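Subject: Re: [club-robotics] Colander task, wrist view or overhead view?

Hi all,

Sorry for the slow answer, we've been busy with the Nuttall entry and I only sat down with my inbox on Friday. Quoting the bit I'm replying to, so the digest people can follow:

> We're a school club, second year, and we want to enter the
> kitchen table round at Nuttall. Our arm copes with the plush
> toys and the bowls, but anything with holes in it is
> a nightmare. The overhead camera finds the colander fine and
> then the wrist camera seems to lose the plot when it gets
> close. Do you train on both views, or just pick one? And how
> many demos did you need before it stopped being random?
> We have 122 so far and no idea if that's a lot.
>
> Also, does anybody bother clearing the other stuff off the
> table while recording?

Right, in order (more or less).

We use both views, and I wouldn't go back. Last term we tried overhead only to save on training time and it was lovely right up to the moment the arm came over the thing it was meant to pick up. Then the policy is guessing, because your nice clear view of the rim has got an arm and a load of cable on top of it. Wrist only was worse for us in the other direction: it's great when the rim is in view and hopeless once you're too close, because every bit of perforated plastic looks like every other bit. Rows of holes, shiny patches, more holes! If the fingers are over the middle there's very little to tell the network which way the edge is.

I've put three stills below from our current table, two overhead and one from the wrist, the last one being a very good illustration of what I mean about the holes. 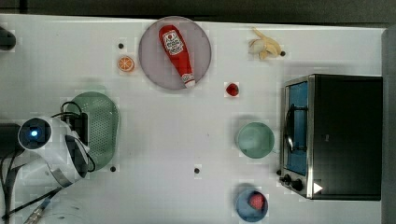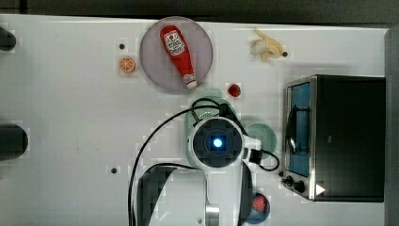
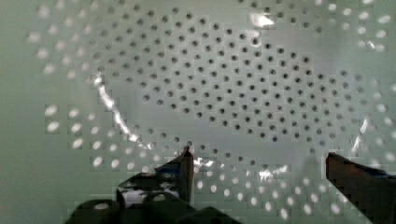

What helped most was boring. We changed how we drive the demos. Our first lot were all one smooth swoop in from the same side, and the policy learned the swoop and not much else. Now whoever is driving has to stop above the rim, wait a beat, then come down with one finger inside and one outside. We also do a batch where we deliberately go in wrong, hover over the middle of the colander, and then back out and find the rim. Those recovery ones look awful when you play them back, but they made a bigger difference than anything I did in the config file (and I did a lot in the config file).

On numbers: 122 is a perfectly decent start, so don't be disheartened. Our first batch was 100 and it managed the grasp 7 times before we gave up and went for chips. I know one of the Gesosau lot posted here saying you need 1000 per object, but I think that was with a different arm and a lot more going on in the task. I'd sort out the variety before you record hundreds more of the same thing. Turn the colander round, shift it nearer the edge of where the arm can reach, swap drivers.

Clutter: leave it on! We cleared everything away for our first recordings, felt very tidy and professional, and then the whole thing fell over as soon as we put a plate back. The Nuttall rules say the table will be dressed on the day and you don't get to choose with what, so you may as well get used to it now. We leave the toy food and the bowls out, and the toaster oven too, and just shuffle the small things between batches. The oven is heavy enough that it mostly stays put, and I suspect our policy now uses it as a landmark. I need to check that before the heats. If anyone has a quick way of testing it that doesn't involve lugging an oven up and down the corridor, please shout.

Two other things while I think of it. Lock the exposure on the wrist camera if your software lets you. Ours was on auto and it hunted every time we went near anything pale, so the same bit of plastic came out bright in one demo and grey in the next. And look at your cables. We had a loop catching on the colander's rim on the way back up and dragging it a little, and it took us an embarrassingly long time to spot that the "slipping grasp" we'd been moaning about was a cable.

We're using the Plollari scripts for recording, with the Cesow fork for playback as the original still drops frames on our old laptop. If you're on a recent version of both you should be able to load our config without changing much beyond the camera names. I'll put it in the list's shared folder once I've taken out the rude comments.

What fingers have you got on your gripper, by the way? Ours just have a bit of blue tape on them and are fairly slippery. We've been arguing about adding rubber and I'd love to hear from someone who has tried it on thin plastic before we start gluing.

Cheers, and see you at the heats I hope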